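Towel-folding robot draws a crowd at Ornport open day

More than 300 people squeezed into the Pluvaveck workshop in Ornport in May to watch a robot handle the laundry, and plenty of them stayed for a second go!

The open day was the first time the team had let the public this close to Ambrose, the robot it is training to pick up and fold towels. Children got the front row, parents stood behind, and a cheer went up the first time a finished towel landed on the pile (a bit lopsided, but folded).
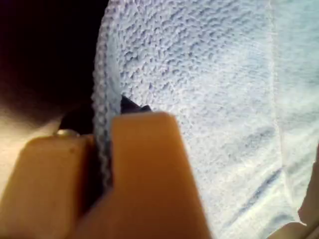
Remzi Yurt
Community reporter

Getting hold of the cloth is the hard part. Ambrose has two rounded tan fingers and has to close them on the edge of a white, loopy fabric that bunches and creases wherever it likes. Watching it nip a thick rolled edge between those fingers is oddly gripping, and the room went very quiet each time.

"A towel never lies the same way twice," said Ohemaa Acheampong, who led the demonstration. "We've logged 2567 practice folds so far and it still gets caught out by corners."

Her team wants to reach 3000 before the summer break. After that, Ambrose moves on to pillowcases, with a trial planned at the Plolletti laundry across town.

Visitors could also have a try at steering the arm themselves. I managed one very crumpled flannel and was delighted with it. The next open day is planned for the autumn, and entry will be free again.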